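Pre-Session Table Checklist, With My Comments
Sudadholm test floor, handheld gripper and arm work
Filled in by Nkechi Amadi, 13 January 2024

I've written my remarks under each line because the little box on the form holds two words at best. If you only want the results, read the first line of each item and skip the rest. I won't be hurt!

1. Table stable, surface clean
OK. I leaned on all four corners and nothing rocked. I also wiped it down, mostly because the last crew had left tape residue and the yellow tips pick that stuff up like lint.

2. Finger pads seated and undamaged
OK, with a note. The pads on both handhelds are fine. On the Seno arm the left pad has a nick on the outer edge. It still passes, but I'd swap it before we do anything with glassware. Spares are in the second drawer, under the zip ties.

3. Jaws open and close fully, no grinding
OK. Ran each one open and shut until I was bored. The Seno arm makes a faint click near full open (it did this last March too, and Donton told us it was within tolerance). Please write it down if it gets louder.

4. Emergency stop tested
OK. Pressed it mid-motion with the arm holding a sponge. Arm stopped, sponge stayed put. Reset took two tries, so hold the button in for a full breath before you twist.

5. Liquids closed or off the table
COMMENT. Sealed bottles are allowed as task objects, open cups are not, and coffee is never a task object no matter how nicely you ask. Cap tightness gets checked by hand, every bottle, every session.

6. Cables routed, tied, and out of the work area
COMMENT, and a long one, see below.
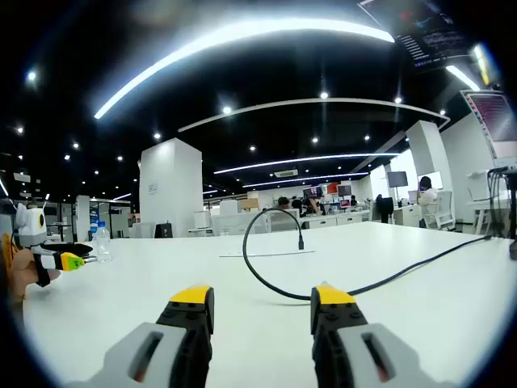 Can a machine tidy a table yet? People ask me this at every open day, and my answer is that it depends very much on what's on the table. A bottle is easy. It stands up, it has a decent shape, and you can grab it almost anywhere. Then you get to something like that black cable, looped up in the middle with its connector pointing down at the tabletop, and all bets are off. I can coil one of those while talking on the phone. Our arm on the Vídalín software managed it 237 times out of 388 attempts last year, and I was being generous about what counts as a coil. The paper strip lying flat on the white top is its own kind of mean, too, because you need to get an edge up before you can pinch anything, and a white strip on a white table is hard enough for me without my glasses.

So for item 6, the rule is this. If the cable is part of the task, log it as a task object and make sure it isn't carrying power. If it isn't part of the task, tie it back to the stand and keep it clear of the fingers. A gripper that snags a cable doesn't know it has snagged a cable. It just keeps pulling, and whatever is on the other end comes along for the ride.

7. Hands clear before the arm is powered
OK. With the handhelds your fingers are part of the job, obviously, and two people can share a table if they talk to each other. With the arm it's different. Say "clear" out loud, wait for the answer, then power up.

8. Walkways and chairs
FIXED. One chair was parked where you'd step back from the table. I moved it. It'll be back, so check again after lunch.

9. Task list agreed
OK. Today is bottle upright, bottle to shelf, cable coil, paper pickup. I've left out folding towels until we get a bigger surface. The arm can do a towel if you have all afternoon and don't mind it looking slept on.

10. Log sheet started
OK. Drops, snags and human rescues all get logged, including the embarrassing ones. Write "rescued" if you touched the object even a tiny bit.

Result: pass, with the pad on item 2 to be replaced and the cable rule on item 6 read by everyone before starting.

Next check due after 275 more cycles on the arm, or sooner if the click changes.

N. Amadi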